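Pre-session checklist, packing station, head camera recording
Project Dronum, method check 4
Checked by: Kiều Võ
Second reader: Ryota Noguchi
Day: Thursday, before the first session

1. Head strap and camera mount tight. OK.
Comment: The strap slides back when the person looks down for a long time. Please tighten it again at each break.

2. Both hands stay in view while taping. OK.
Comment: I watched episodes up to number 193. When the parcel is pulled close to the body, the wrists are still visible. This was the main problem in the Zirnwood trial and I am glad to see it is better.

3. Cables away from the arms. NOT OK.
Comment: A cable goes across the lower left and passes under the left forearm. It must be led along the edge and fixed. I will look again before we start.

4. Table cleared between episodes. PARTLY.
Comment: Peninah Nyanda wants normal disorder on the table, so the policy does not learn only from clean tables. I agree with this for bottles and label rolls. Crumbs and small pieces of plastic should be wiped off.
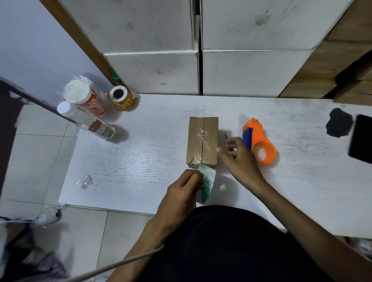 5. Cutting edge of the tape dispenser has its guard. OK.
Comment: Put the dispenser down on the same side as the hand that uses it. Reaching across the parcel hides the seam from the camera, and the labeling people must then mark the episode as unclear.

6. Floor free near the feet. NOT OK.
Comment: Shoes are on the floor by the table. Please move them to the shelf.

7. Stacked boxes behind the table stable. To be checked by Thérèse Sawatzky, I did not touch them.

Result: of 3666 episodes, 608 were removed for hidden hands. Training was repeated without them and the gripper finds the tape end more often. I can not yet say if this comes from the filter or from the new mount.

Open points: 3, 4, 6, 7.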